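Skirnier Robotics Notes
June 21, 2021

1/ Working rules for arms in home-style kitchens, from our April revision. Most of this is dull. It's written down so that two operators on different shifts do the same thing.

2/ Reach first. Before power-on, walk the full envelope of the arm, including the elbow. People check the gripper and forget the elbow passes close to the upper cabinets.

3/ Cable slack. Leave enough for full wrist rotation and no more. The loop must clear taps, drawer pulls and anything with a lid. Re-check after every change of base position.

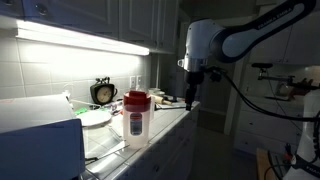

Arm over the tiled counter, wrist cable looping off to the right.

4/ Lighting. Under-cabinet tubes throw glare on white tile. The Valletti checklist asks for one fixed lighting state per session, logged at the start. We follow it.

5/ Clutter is allowed. Breakables inside the approach path are not. Move them back 700 mm or off the bench. Our old rule said "a safe distance", and every operator read that differently.

6/ Contact. Approach plastic containers at reduced speed. Grip force is set per object, never carried over from the last one. Thin-walled jugs get their own entry in the Rukent table.

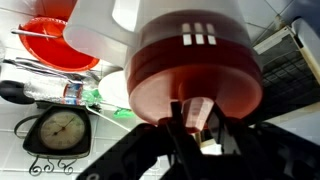
Wrist view: gripper fingers at the underside of the white jug, red band above.

7/ Wrist camera. Stop and reposition if the object hides both fingertips. Don't work from the side view alone.

8/ Stop button within reach of a seated person. Test it 2 times per session, at start and after the break. The Safavi form has a box for each.

9/ The full document is 16 pages. Corrections welcome, with the clause number please.

41 comments · 112 shares
Last updated: June 21
Contact · © Skirnier · Back to top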